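Paltier 双腕テレオペキットを4か月使ってみたレビュー

Jisuldenの「Paltier」を買って、ひたすら服をたたませています。人が操作用の小さいアーム(リーダー)を両手で動かすと、作業側のアーム(フォロワー)が同じように動いて、その様子がカメラ映像と関節角度のセットで記録される、というあれです。最初に感想を書いてしまうと、すごく楽しいです! 不満もそれなりにあるので、後半でまとめて書きます。

題材は赤いユニフォーム類。場所はグレーの布張りの台の上です。頭のカメラと手首のカメラから、何コマか載せておきます。
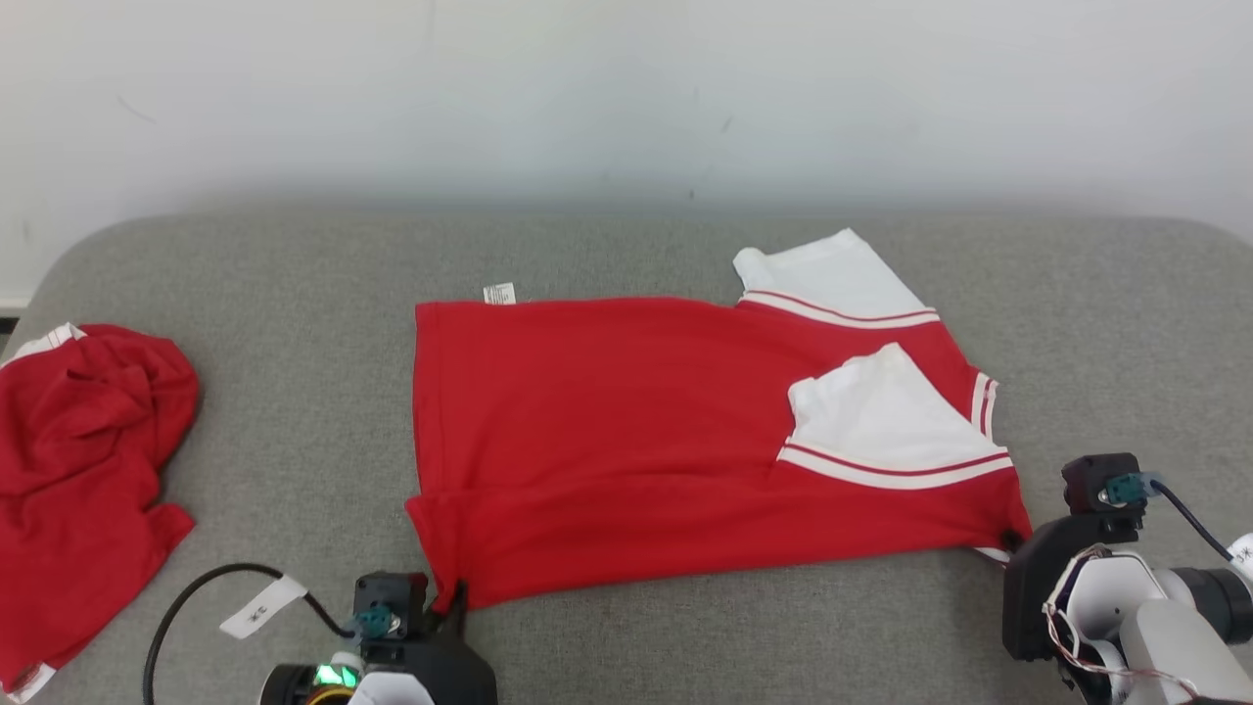
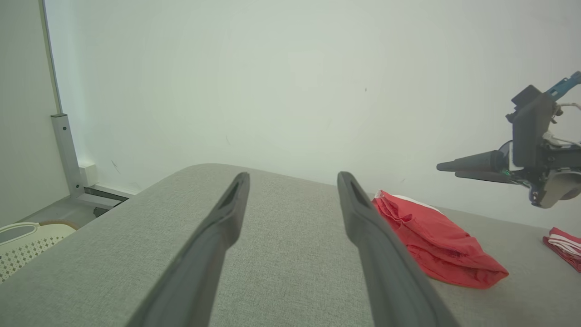
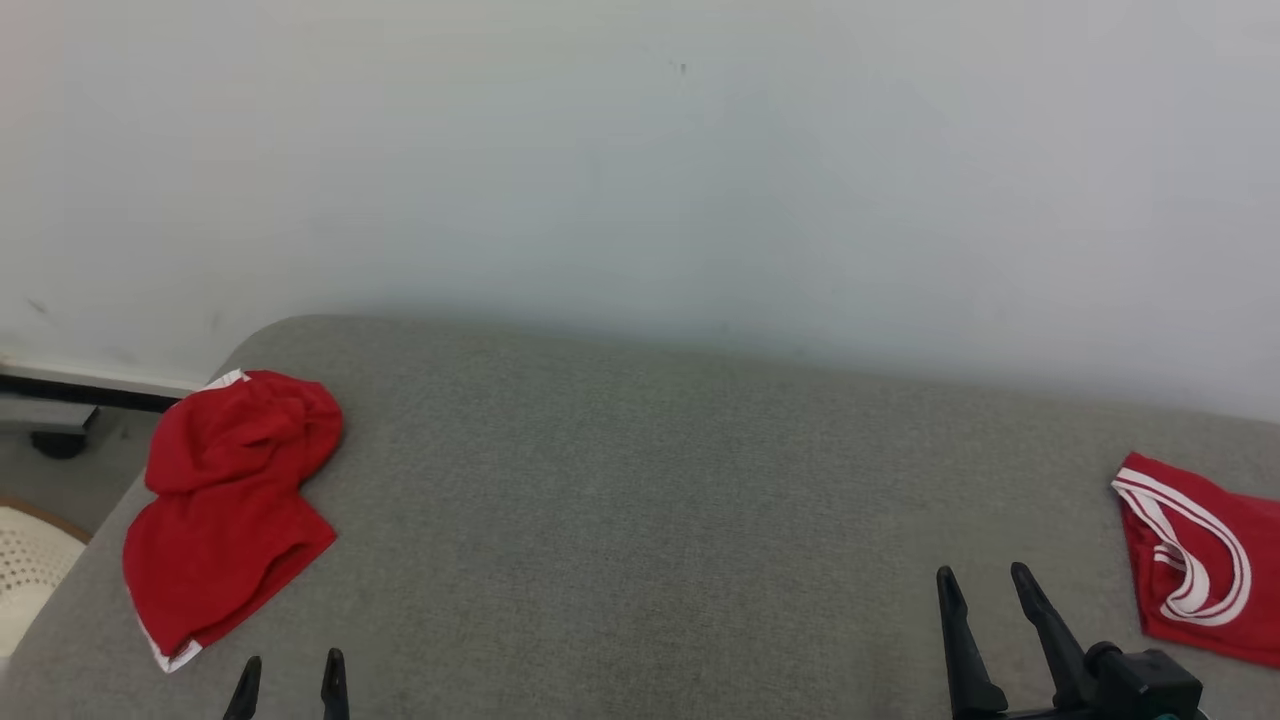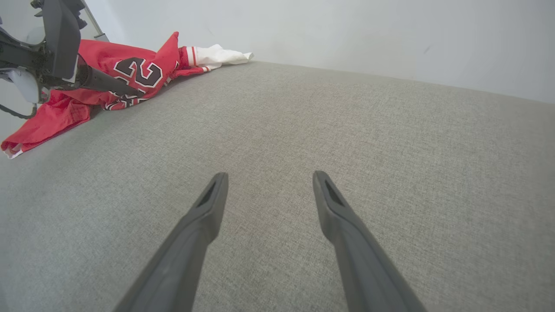

キットの中身と組み立て

届いた箱に入っていたのは、リーダーアームが左右一組、フォロワーアームが左右一組、手首用の小型カメラが二つ、頭用の広角カメラが一つ、電源とケーブル類、それに紙の説明書です。台とパソコンは別に用意します。

組み立てには丸一日かかりました。アーム本体は関節ごとに組んであるので難しくないのですが、ケーブルの取り回しで悩みます。グリッパーまわりの黒いケーブルは、余裕を持たせないと手首をひねったときに突っ張るし、余らせすぎると今度は大きな輪になってカメラの前に垂れてくる。最初の一週間は、数回録っては輪の位置を直す、の繰り返しでした。ケーブルに白いラベルを付けておくのは絶対におすすめです。左右を差し間違えて、右手を動かしたら左手が上がったときは本当にびっくりしました(笑)

キャリブレーションは左右それぞれ、指定の姿勢にして画面のボタンを押すだけ。慣れると数分で終わります。

操作感

一番伝えたいのがこの部分です。リーダーが軽い! 前に使っていた別のキットは肘のあたりに引っかかりがあって、三十分も続けると肩がこわばりました。Paltierは重力補償が素直で、手を離してもすとんと落ちず、その場にふわっと残ってくれます。服をたたむ作業は両手で角をつまんだまま少し考える時間が多いので、ここの差はとても大きいです。

遅延は、感じるといえば感じます。速く振ると作業側がワンテンポあとからついてくる。でも布を持ち上げて向こうへ倒すくらいの速さなら、気になったことはありません。

力の感触は返ってきません。布をちゃんと挟めたかどうかは目で見るしかなく、慣れるまでは「つまんだつもり」で腕だけ持ち上がることがよくありました。私は指を閉じたあとに一拍置いて、ほんの少しだけ浮かせて確かめてから本番の動きに入るようにしています。この一拍も記録に残りますが、無理に急ぐより良いデータになっている気がします。

グリッパーと布の相性

先の細い指が二本、向かい合って閉じるタイプです。これが布に対してかなり優秀でした。

ポロシャツは、手前の角を両手でつまむところまでは初日からできました。裾がくるんと巻いていても、指先を寝かせ気味に入れるとすくえます。難しいのは袖です。内側に折った袖が身頃の上でずれて、持ち上げた拍子にまた外へ出てしまう。これはグリッパーのせいというより私の手順の問題で、袖を折ったあと指の背で軽く押さえる動作を足したら、だいぶ落ち着きました。

番号の入ったジャージは別の意味で手ごわいです。ツヤのある生地は滑りやすく、くしゃっと丸まった状態から広げるときに、片手で押さえてもう片手で引く、という役割分担が必要になります。双腕で良かったと毎回思うのがこの場面。片腕だけでやれと言われたら、私はたぶん三日で投げ出します。

赤い服ばかり選んだのは、グレーの台との見分けがつきやすいからです。ただ、赤の上に赤が重なると境目がわかりにくく、操作しながら白いラインや縁取りを目印にすることが増えました。これから始める人は、縁の色が違う服を一、二着混ぜておくと楽ですよ。

カメラの配置

頭のカメラは台全体を見下ろす位置、手首のカメラは指先が画面の下から入ってくる向きにしています。説明書どおりの取り付けで、ほとんどいじっていません。

手首のカメラはかなりの広角なので、反対側の腕や奥の壁までよく入ります。台の横に置いた白いカゴが見えるコマもあって、最初は片付けようか迷ったのですが、そのままにしました。背景は録り始めと録り終わりでなるべく同じにする、とだけ決めています。

照明は天井のやわらかい光だけ。スタンドライトを足したら、ジャージの生地がてかてか光って番号が読みにくくなったので、すぐにやめました。

記録ソフト Harahap について

付属の記録ソフトは「Harahap」という名前で、見た目は正直かなり地味です。灰色の画面にカメラ映像が並んで、下に録画と破棄のボタンがあるだけ。でも使っているうちに好きになりました。足元のペダルに録画開始と破棄を割り当てられるので、リーダーから手を離さずに次へ進めます。失敗したと思ったらペダルを二回踏む。それだけ!

これまでに録ったのは1388本。そのうち見直して残したのが1357本です。見直し画面では全部のカメラを並べて倍速再生できて、ダメなものに印を付けていくだけなので、夜にお茶を飲みながらできます。目標は約3000本なので、まだ半分にも届いていません。先は長いですが、録る作業そのものが苦にならないのは、この道具のおかげだと思っています。

困るのは、途中でUSBの接続が切れたときの動きです。カメラが一台だけ止まっても録画がそのまま続いてしまい、警告は画面の隅に小さく出るだけ。集中していると見落とします。除外した分の大半はこれでした。音で知らせてほしいです。

細かい不満いろいろ

・リーダーの握り部分が、手の小さい人には少し太いです。私は滑り止めのテープをはがして薄いものに巻き直しました。
・紙の説明書の配線図が小さすぎる。Jisuldenのサイトで配っている図のほうがずっと見やすいので、先にそちらを印刷してください。
・フォロワーの台への固定具は硬い天板が前提です。うちのようにクッションのある台で作業する場合、アームは別の土台に固定することになります。
・長時間使うとグリッパーのサーボがそこそこ熱くなります。私は一時間に一度は休ませています。
・ソフトの日本語訳が途中で終わっていて、設定の奥のほうは英語のまま。意味はだいたいわかります。

サポートの対応

使い始めてすぐ、右のグリッパーが全閉まで行かないことがあり、購入元のPrunescombeに問い合わせました。翌朝には返事が来て、ソフト側の終端位置の設定を直す手順を送ってくれました。分解は必要なく、五分で直りました。交換用の指先も単品で売っているので、すり減ったときの心配をしなくていいのはありがたいです。今のところ、まだ最初の指先を使っています。

やわらかい台で作業する人へ

やわらかい台には良い面と悪い面があります。良いのは、指先を少し押し込みすぎても台が沈んで受けてくれること。硬い机だとコツンと当たって止まってしまう高さでも、布の下に指を滑り込ませられます。初心者には断然こちらが楽でした。

悪いのは、表面の織り目に服が引っかかって、すーっと滑ってくれないこと。たたんだ服を横へずらすときは、引きずらずに一度持ち上げるようにしています。あと、台の端が丸いので、端ぎりぎりに置いた服は重みでじわじわ落ちていきます。次の服は端から手のひらひとつ分くらい内側に置いておくと安心です。

どんな人に合うか

布や紐のような、形の定まらないものを教えたい人には強くすすめます。両手で細かく直しながら進められるし、録り直しも軽い。逆に、ネジ締めのように力加減が大事な作業を考えているなら、力の感触が返るタイプも試してから決めたほうがいいです。

組み立てと配線を自分でやるのが苦にならないこと、これは条件に入れておきます。電源を入れたらすぐ使える家電のような感覚で買うと、最初の一週間がつらいです。

評価は五つ星のうち四つ。減らした一つは、ほぼUSB切断の警告の件です。音が鳴るようになったら満点にします。次は靴下に挑戦する予定で、もう引き出しの中から片方だけのものを集め始めています。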